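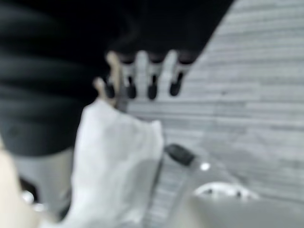 *White cloth over the gray plank-pattern floor.*

These pictures are from the lounge at the Hovley building, where we keep a tan sofa, a few throw pillows and the cloths and covers that go with them. The room gets straightened up in the late afternoon, before the evening groups come in. Soft things first, floor last. Anything knitted gets picked up, shaken out and put back on the sofa. White items go in a separate pile for the wash.

The sofa is a Pinder. It was bought in October along with the side table, and the whole order came in under $2,000. The knits are from Hegedűs, a small shop in Grorkodcombe that sells seconds.

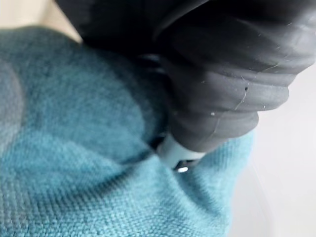
*Teal knit, close enough to see the rows of stitches.*

Knits like this one stretch if they hang over an armrest for long, so we store them folded flat. Pillows spend a lot of time on the floor. They get leaned against the front of the sofa when people want the whole seat, and they go back at the end of the day.
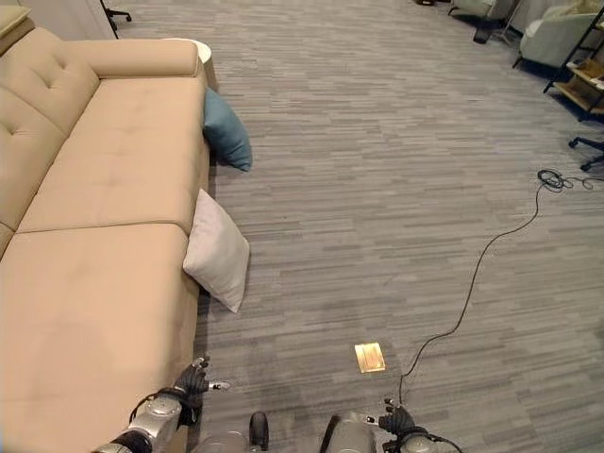

How do you get smudges off a light tan seat cushion?

Brush it first with a dry, soft brush, then wipe with a barely damp white cloth and let it dry before brushing again. Try a hidden spot before doing the whole cushion.

The back cushions need less work. Lint collects in the button dimples, and a narrow vacuum attachment gets most of it out.
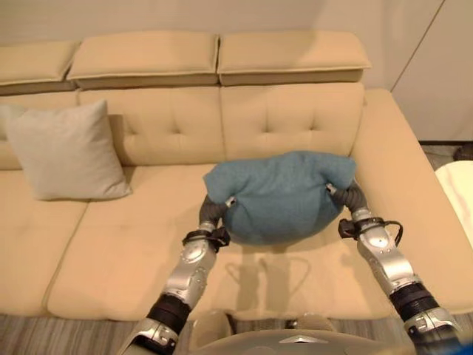 After that the pillows go at the ends and the middle of the seat is left clear. Spare covers are in the hall closet, second shelf. A replacement seat cover from Pinder runs $200, so please use the spares when you bring food in.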